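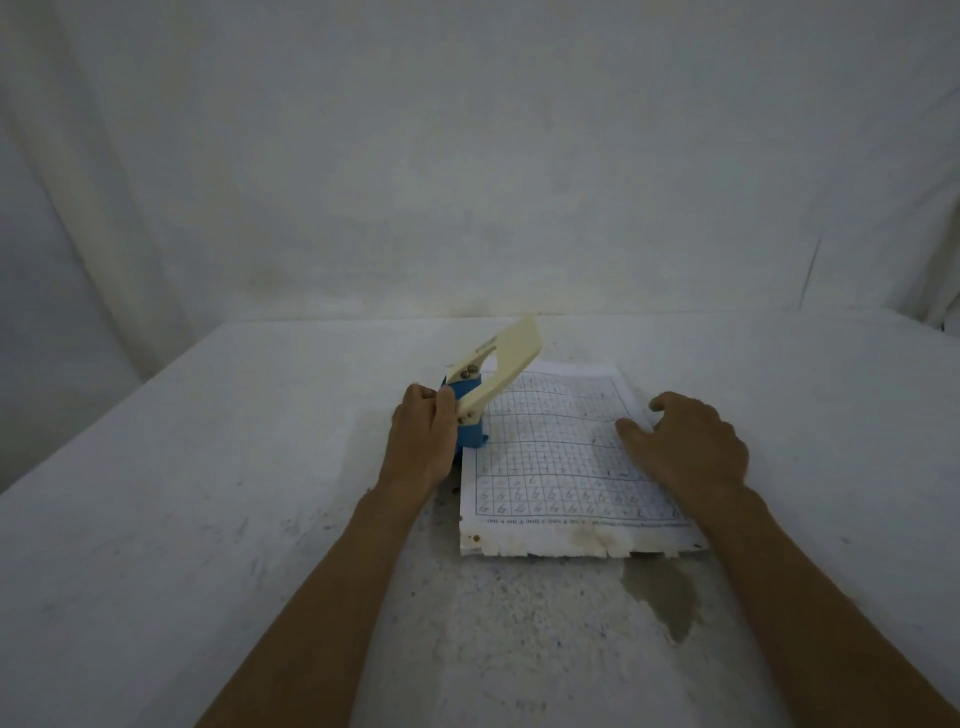 Jakberg Institute for Household Studies
Call for Participants: Laundering Habits and the Life of Household Linens

August 2018

The Jakberg Institute for Household Studies invites adults living in the Enport area to take part in a study of how table linens, bed linens and kitchen towels are washed, dried, stored and eventually discarded in private homes. The study is directed by Gisela Lammers, Senior Research Fellow in Textile Care, and will run for 16 weeks, ending in November.

Background

Advice on washing linens is widely available, but much of it rests on laboratory tests in which new fabric is washed under controlled conditions. Linens in daily use are treated very differently. They are left in hampers, washed with clothing, dried on lines or over doors, and kept in service long after the first stains have set. The Institute wishes to record these habits as they are and to compare them with measured changes in the fabric. An earlier survey by the Institute received 768 completed questionnaires. It gave a useful picture of what people say they do, and the present study will follow a smaller group of households more closely.

What participation involves

Each household will receive a set of 20 plain cotton items, including napkins, pillowcases and dish towels. Participants are asked to use these in place of their own for the length of the study and to wash them in their usual manner. No change to detergent, water temperature or drying method is requested. Participants who normally iron should continue to do so; those who do not iron should not begin.

Participants will keep a short laundry diary, on paper or by e-mail, noting the date of each wash, the product used and any stain treatment. Entries should take no more than a few minutes. Four items from the set will be collected at the midpoint for testing and will not be replaced. The remaining items will be collected at the end, after which participants will be invited to an interview lasting one hour at the Institute's offices in the Younis Building. Home visits can be arranged for participants who have difficulty traveling.

Who may apply

Applicants must be 18 years of age or older and must be the person who does most of the laundry in the home, or share that task equally. They must have regular use of a washing machine, whether in the home, in a shared laundry room or at a public laundromat. Households that wash by hand are also of interest and should say so when applying. Persons employed by a detergent or appliance manufacturer, and members of their immediate families, are not eligible.

The Institute seeks a range of household sizes. Families with small children, people living alone and households of unrelated adults are all encouraged to apply. Fluency in English is not required — diaries may be kept in Spanish or Arabic, and an interpreter will be provided for the interview on request.

Compensation

Households that complete the study will receive a payment of $240, made in two equal parts, at the midpoint and after the interview. Those who withdraw after the midpoint will keep the first payment. Detergent and utility costs are not reimbursed separately.

Privacy

Diaries and interview recordings will be stored under a household code. Names and addresses will be kept apart from study records and destroyed when the final payment has been made. Participation is voluntary, and a household may withdraw at any time without giving a reason.

Funding

The study is supported by a grant from the Bastico Foundation. The Foundation has no part in the selection of participants and will not receive individual records.

How to apply

Application forms are available at the front desk of the Younis Building and at the Enport Public Library, or may be requested by mail from the Office of Gisela Lammers, Jakberg Institute for Household Studies, Enport. Please include a daytime telephone number. Applicants will be contacted whether or not they are selected — places are limited, and those not chosen may ask to be kept on a list for later studies.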